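Working on circuit boards at home: tips for the table, the tray and the wires

Written by Dewanti Khoo. Last updated Sunday, September 15, 2024

I repair small boards at home, mostly from washing machines and old amplifiers, and I have made nearly every mistake on this page myself. Some tips come from Kobina Lamptey, who taught me to solder, and some from readers who wrote to me.

The table

Choose a white or very light table if you can. A small screw or a cut end of wire is easy to see on white and almost impossible to find on dark wood. Wipe the table before you begin, not only after. Old crumbs of solder can stick under a board and make a short circuit later.

Unplug the appliance and keep your hands away from the large capacitors until you have checked them with a meter. They can hold a charge for a long time. If you are not sure how to check, stop and ask a repairer.

The tray

A loose board slides when you pull on a connector. Put it in a shallow tray with a raised edge, a little larger than the board on every side. If the tray is metal, the board must stand on insulating spacers, and you never power it there.
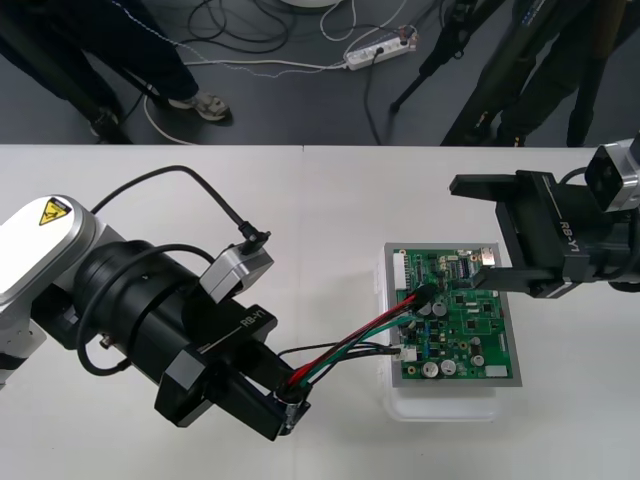 Can I pull a connector out by its wires if it is very tight?

Please don't. Hold the plastic or metal body of the connector and move it gently from side to side while you pull. The wires are only crimped inside, and one strong pull can take a wire out of its contact. If there is a small locking tab, press it first.

The wires

Before you unplug anything, make a drawing of where each wire goes. Write the colours in words — pencil crayons look all the same under a yellow lamp. I use a strip of paper tape on each bundle with a number, and the same number goes on the drawing.

Ring terminals should not hang freely over the board. Cover each one with a piece of tape or a short sleeve, and lead it out to the side. When you hold a bundle up to see what is underneath, hold it close to the connector so that the weight is not on the thin wires.

Keep what you need on open shelves near the table, in bins without lids. Khairul Majimbun wrote to me that he gave each bin one kind of thing only, and he now has 13 bins and no more mixed drawers. I have fewer, but I follow the same rule. Spray bottles have their own bin in my room, on the lowest shelf, so that a leak cannot drip on anything.

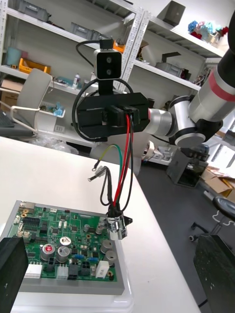 Wires held near the connector, over the corner of the board. Storage bins on the shelves behind.

The height

My back hurt for a whole winter before I understood that my table was too low for this work. You do not need a new table. A strong plastic storage box with a flat lid, placed under the tray, lifts the board to a better height for the eyes. Try the lid with your hand first; if it bends in the middle, put a thick piece of board on top. Close the clips before you place anything on it.
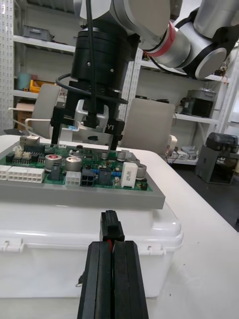 Putting everything away

Screws go in a small jar with the name of the appliance on it. The board goes in an antistatic bag, and the drawing goes in with it. I once left a board without its drawing in February, and when I came back to it I needed 2 evenings to find where the black wires belonged.

Push the chairs in and look once more on the floor, above all if you have children or a cat.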